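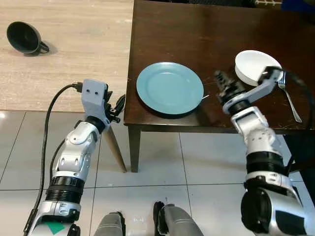

Rellow Shared Workshop – Robotics Bench Group

Search this board Enter keywords Go

Thread: Two-arm table clearing, cable routing and gripper approach

flamach_dan
Current state of the build. The task is to clear a plate, a bowl and a fork from the table. Both arms are mounted and both grippers respond. Two items remain open.

First, the cables. Each arm has a black cable on the outside. On the left it leaves the top of the wrist module in a loop and then follows the arm down. The loop tightens when the wrist rolls past its midpoint. I have limited roll in software for now and would prefer a mechanical fix.

Second, the bowl. It sits tilted, and the planner keeps choosing a top-down grasp. I want a rim grasp from the side.

torque_ledger
Move the cable to the inside of the arm. Shorter path, less to snag on the table edge.

flamach_dan
Tried in January. The inside route pinches at the elbow when both arms fold in. It wore through the sleeve in 32 cycles.

Wim Stevens
I would leave it outside and add a clip one link back from the wrist. The slack then stays between two fixed points. Intarasuk sells a printed clip that fits, but any saddle clip with a soft liner will do. Do not zip-tie it to the joint ring.

torque_ledger
A clip on the outside will hit the table leg on a low approach. The left gripper is already working close to that corner.

Wim Stevens
Only if the clip faces forward. Rotate it toward the back of the link. I ran mine that way for over 300 cycles without contact – different arm, similar link shape.

nib8
On the grasp: what are you using for the rim estimate? A white bowl on a dark polished top should segment easily, but the highlight on the rim can pull the fit off center. We lost a week to that on the Cirkero arm. Fit the ellipse to the outer contour and ignore the bright pixels.

flamach_dan
Outer contour already. The fit is fine, within 4 mm. The grasp scoring is the problem. It penalizes anything near the fork, and the fork is right beside the bowl with the tines toward it.

nib8
Then reorder. Take the fork first.

torque_ledger
Disagree. A fork flat on a hard tabletop is the worst object in the set for those fingers. Take the plate first with the left arm, then the bowl, and leave cutlery for last. Lower the clearance penalty for thin objects.

flamach_dan
Plate first has its own issue. There is a utensil under the right side with only the tip showing. If the plate is dragged, the utensil goes with it. It has to be a lift.

torque_ledger
So lift it. The plate has a raised rim. Come in level from the front edge of the table, close, go up 8 cm, then translate.

nib8
Still think fork first is worth a test. If it fails you know the fingertip geometry is wrong and you can stop tuning the planner.

Wim Stevens
Separate matter: pick up the funnel before you let the base move. It is out on the wood floor, but a foot or wheel will find it.

flamach_dan
Noted. Plan for the next session: clip on the left arm facing back, thin-object penalty halved, plate first with a straight lift. I will run fork first as a second batch and post both logs.

Last updated: 2/3/23

Related topics
Sleeve material for external cable runs
Wrist roll limits: software or hard stop?
Grasp scoring near thin objects
Flamach bench power supply, fan noise
Soft fingertips on glazed plates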